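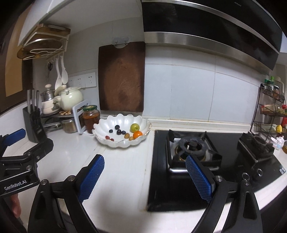 Ticket 282 – Under-cabinet rack sagging, kitchen corner
Property: Cetside, upstairs unit
Category: Fittings / kitchen
Priority: Low
Status: Closed

Reported by tenant, October:
The white wire rack under the wall cabinet has started to sag at the front. I keep a wooden board on the top level and a pan lid under it, and the utensils and scissors hang below. When I take the board out the whole rack tips forward a bit. The pots are right underneath so I would like it looked at before it comes down on them. Nothing has fallen so far.
Roxana Sârbu

Reply from Mustholm maintenance:
Thanks Roxana. Can you tell us whether the rack is screwed to the cabinet or just slides onto the bottom shelf? Also please take the board off for now and keep it somewhere else. The utensils are fine to leave.

Tenant:
It slides on. There are 4 arms that go over the cabinet floor. No screws that I can see. The board is now leaning in the hall. I pushed the rack back as far as it would go and it seemed better, but it was tipping again after supper.

Mustholm maintenance:
Sounds like the arms have opened up. Please try the following:
1. Empty the rack, including the hooks.
2. Move the green pot and the cream one off the shelf underneath so you have room to work.
3. Slide the rack off and set it upside down on a towel.
4. Press each arm back toward the rack by hand. No pliers, they chip the coating and then it rusts.
5. Slide it back on and check that it grips before loading it.

Tenant:
Done. Two of the arms were wide open, both at the front. I got one back to where it should be but the other springs out again. It holds the lid and the utensils. Haven't tried the board.

Visit note, 2 p.m.:
Attended with a replacement Birno slide-on rack, same colour. Old one has a tired front arm on the left – would not hold its shape. Swapped it. Cabinet floor is sound, no swelling or splitting. Added 2 felt pads where the arms meet the cabinet so it can't creep forward. Board back on the top level, lid below, hooks loaded. Pulled the board out and put it back several times, no tipping. Time on site some 60 minutes, which included a dripping tap (logged separately under Arango).

Tenant:
All good, it hasn't moved. You can close this one.

Closed by Mustholm maintenance. Old rack taken away for scrap. No charge to tenant.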